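How to Assess Whether a Household Chore Is Ready for a Two-Armed Robot

Plimonbridge Institute for Domestic Automation
Guidance for partner sites
Prepared by Elaheh Arabzadeh. Updated 9 November 2018.

Purpose

This guide sets out the procedure used at Plimonbridge to decide whether a chore may be given to a robot, given to it under supervision, or left to a person. It applies to light tabletop work, such as setting out dishes, folding small cloths and arranging flowers. It does not cover work with heat, blades or cleaning chemicals.

Before you begin

Read the safety sheet for your robot and confirm that the stop button is within reach of the operator. You will need the chore record form, a timer and the objects used in the chore. Use the household objects themselves. Substitutes made of foam or rubber give results that do not carry over to the home.

Step 1. Write the chore as single actions

"Arrange the flowers" is too broad to score. Divide it into grasping the stem, lifting, bringing the stem end to the vase, lowering and releasing. Each action receives its own line on the form.

Step 2. Mark the difficult actions

Mark any action in which the object may bend, break or tip. Dried flowers are brittle, and a grip that holds a wooden spoon safely may crush a stem. Narrow openings should also be marked. A small error at the gripper becomes a larger one at the far end of a long stem.

Step 3. Run the trials

Complete 30 trials of the full chore. Return all objects to the table between trials and vary their positions slightly - a robot that succeeds only from one starting position has not learned the chore. The operator may not touch the objects once a trial has begun.

Lowering a stem into a vase is scored separately from holding it, as sites have often reported the two as one action.

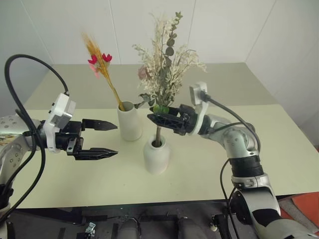 Flower arranging: the right gripper holds a bouquet stem just above the mouth of the shorter vase.

Step 4. Score the result

Record a trial as complete only if every action was carried out without help and nothing was damaged. A vase that was knocked over and set upright again counts as a failure. If the operator used the stop button more than 2 times in the series, end the session and review the setup.

Step 5. Assign a category

Category A: ready for unsupervised use. Category B: ready with a person in the room. Category C: not ready. In the July review, the Tella site placed flower arranging in Category C and the Taheri site placed it in Category B. Sites should not adopt another site's category without running their own trials.

Send completed forms to the Pornus records office and keep a copy on site.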